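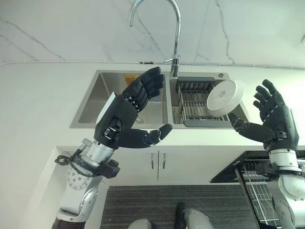
Re the Sarken hands – had the demo unit 2 weeks now, sink work mostly. Grip is fine on mugs. Plates less so, the right thumb ends up against the bottom rim with the plate tipped on edge over the dish basket, and I dont love that. Support says firmware in May. Wouldn't pay 3,000 a hand yet.

Drahomíra Holub wrote:
> Anyone tried the Sarken pair on dishes? Bevaretti quoted us
> 15 weeks for theirs, too long. Need somthing for Peladcombe.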